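9/26/26

Wardrobe day, finally. I've been putting it off since May, when I moved the winter things out and just sort of shoved the summer things in on top, and this morning I opened the door for a cardigan and two jumpers and a beach towel came out to meet me. So that was the day decided!

Started with a pot of tea and everything out on the bed, which I always regret by the time I can't see the bed. T-shirts first as they're easy. Any with holes under the arm went for dusters, apart from the green one from the Hestavberg trip, which is practically all hole now but I walked up a very steep hill in it and it's staying. Then the shirts, which I don't wear and keep ironing. Three of those went in the bag and I felt very grown up about it.

Jumpers took ages. I had the idea of rolling them, as I'd read you get more on a shelf that way, and you do, only they unroll themselves the minute you pull one out (maybe mine are too slippery, or I'm a bad roller). Folded them all again the old way, sleeves in, bottom up, and had a second pot of tea. The moths have left everything alone this year, touch wood, so the cedar blocks from Rornasero can have another winter. They were 670 for the box, which I moaned about at the time, and I take it back.

Found in pockets, in no order: a bus ticket to Odasden, one earring, a shopping list that just said "lemons, string, the other thing", and a note for 70 that I must have folded up for the car park. That's lunch sorted one day next week.

And then the jeans, which I'd saved for last because jeans are where I go soft. I had to hold each pair up and give it a proper talking to. Blue ones, fine, worn every week, back on the shelf. Black ones too tight to sit down in, so into the bag with hardly a pang. Which left the grey acid-wash pair, and I must have stood there with them for a good five minutes, holding them up by the waistband and turning them round and putting them down and picking them up again. They're all streaky and pale across the seat and I love them. I paid 800 for them in Lo, in that shop with the stairs, and at the time it was the most I'd ever spent on trousers.
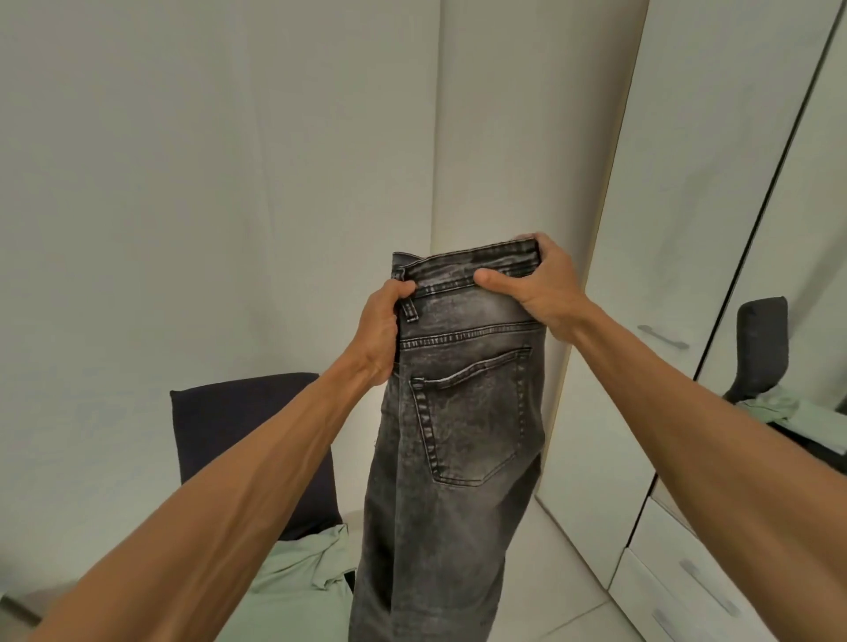

My sister reckons acid-wash has been back twice since I bought mine, and that anyone who gives away a good pair of jeans ends up hunting for the same ones two years on and paying double. She also said to stop folding them in thirds, as it leaves a line across the knee, and to hang them from the waist if there's room on the rail. There wasn't, but with the three shirts gone I had hangers going spare, so I squeezed the coats up and had a go.

So they're staying. I tried them on afterwards (should have done that first!) and they do up, if I stand straight and don't get ideas about dinner.

Two full bags by the front door now, plus the duster pile, and the bed is a bed again. The shelf above the rail still needs doing, with the hats and the bag of odd belts, but I shut the door on that and put some potatoes on. Must remember to take the bags down before I start looking through them again. I've already had one of the shirts back out.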